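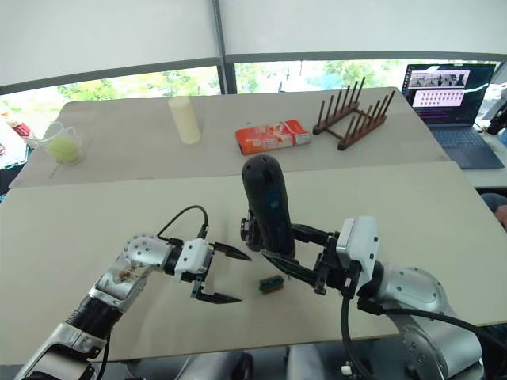 Figure 1. Two-arm workstation. Left gripper open, right gripper closed on a handheld object.

Recovering from a gripper that fails to release

Issued by the Kultwood training workshop. Revised June.

This procedure applies when a gripper stays closed after an open command. It replaces the earlier instruction, which allowed operators to repeat the command until the fingers moved. That practice led to a stripped finger bracket on the right arm and is no longer permitted.

Before you start

You will need the workstation key, a folded towel and the fault log. A second person must be present. If you are working alone, press the emergency stop and call Khalil Khoury or Felicja Szewczyk.

Procedure

1. Stop the running program from the laptop. Do not close the control window, as the fault code will be lost.

2. Write down the code. Code 51 means the finger motor has reached its current limit. For any other code, go no further and report it.

3. Move the other arm clear using the slow jog setting. Leave at least 300 mm between the two grippers.

4. Place the towel under the held object. Objects gripped near the top tend to tip as they come free.

5. Press the emergency stop and remove the key. The second person keeps the key until step 8.

6. Check the cable at the wrist for kinks or pinching – a damaged cable must be reported and the arm left off.

7. Support the object with one hand and turn the manual release anticlockwise with the other. Keep your fingers out of the space between the gripper fingers. Never pull on the object.

8. Once the object is out, return the key, release the emergency stop and home the gripper with nothing in it.

9. Open and close the gripper at the lowest force setting. If the fault comes back, tag the arm out of service.

Returning to work

The grip force limit must be set back to 100 before the next program is loaded. In the bracket incident it had been left at 600 from an earlier trial, and the operator had not been told.

Enter every release in the fault log, including those that clear at the first attempt. Questions about this procedure should be directed to Rasha Moussa.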